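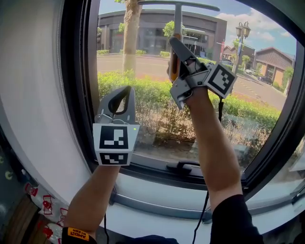
*T-shaped tool with a long grey bar at the interior face of a window. Black latch handle and white sill below.*

**Stovbridge, 17 Jan 2025** — Lillent has published the Grorkeo schedule, a written method for the interior cleaning and inspection of large windows in low-rise buildings. The schedule covers the glass, the frame, the seals, the handle and the sill, and can be used by in-house cleaning staff as well as by contractors. It replaces the company's earlier glass-only work sheet, which is withdrawn.

The first site to adopt the method is Stovbridge, where Lillent holds the interior window contract for 400 windows. Work under the new schedule begins in April.

## Scope

The Grorkeo schedule applies to fixed and opening windows that can be reached from floor level with a hand tool. It does not cover roof lights, external glass or any window that calls for a ladder. Dark frames are treated as a separate class in the document, with their own wiping sequence and a softer cloth, as lime marks and dried cleaning solution show more readily on them than on white ones.

Each window is treated as a single work item and is completed before the next is started. Under the old work sheet, staff cleaned all the glass in a room and returned to the sills afterwards. Site records showed that sills were often left for a later visit, and seals were seldom recorded at all.

Inspection of the seals is carried out with the window closed and the handle in the locked position. The operative follows the seal along each side of the frame and notes splits, gaps at the corners and any section that has lifted. Pencil or pen marks left on the sash by fitters are recorded and are not to be removed without the site manager's agreement.

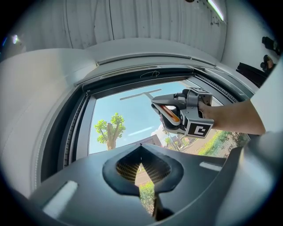
## Working method

The method is divided into 3 stages.

1. **Dry stage.** Loose dust is brushed from the top of the frame downwards, then from the sill. The handle is wiped separately. No liquid is applied until the sill is clear.
2. **Wet stage.** Cleaning solution is applied to the glass with a damp pad and kept at least 100 mm clear of any wall surface. One bottle of 1000 ml is issued per operative per room and is not topped up from another container.
3. **Finishing stage.** The glass is drawn from top to bottom in overlapping passes and the blade is wiped after each pass. Edges are finished with a dry cloth, followed by the seals and then the sill.

On tall panes the operative works the upper part of the glass first and changes to a shorter reach for the lower part. Tools are not to be rested on the handle or leaned against the glass between passes.

Final checking is done against the view outside. The operative looks through the glass at a bright area and then at a darker one, such as a roof or planting — streaks that are lost against the sky tend to be visible against the second. The check is repeated from each side of the window.

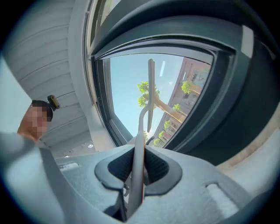
Windows that fail the check go back to the finishing stage only, unless the fault is a deposit on the glass, in which case the wet stage is repeated. A second failure is entered on the record sheet with the position of the fault given by quarter of the pane.

"The old sheet told people how to clean glass and stopped there," said Hubert Grabner, technical manager at Lillent. "Most of the complaints we dealt with concerned the edges, the seals and the sill. Those parts now have their own lines on the sheet, and a window can't be signed off with any of them blank."

Viktória Major, who edited the schedule, said the wording had been kept short. "It has to be read by someone standing at a window with a wet cloth in one hand. We cut the solution chapter to one page and moved the supplier data to the back."

## Supply and availability

Replacement pads and blades for the Stovbridge contract will be supplied by Rajput. The schedule does not specify a make of tool, and sites may continue to use existing equipment if the blade is straight and undamaged.

Printed copies of the Grorkeo schedule, with a pad of record sheets, are available on request from the Lillent office in Stovbridge. Training sessions for site supervisors will be held in April.

**Press enquiries:** Viktória Major, Lillent, Stovbridge

**Technical enquiries:** Hubert Grabner, Lillent, Stovbridge

— Ends —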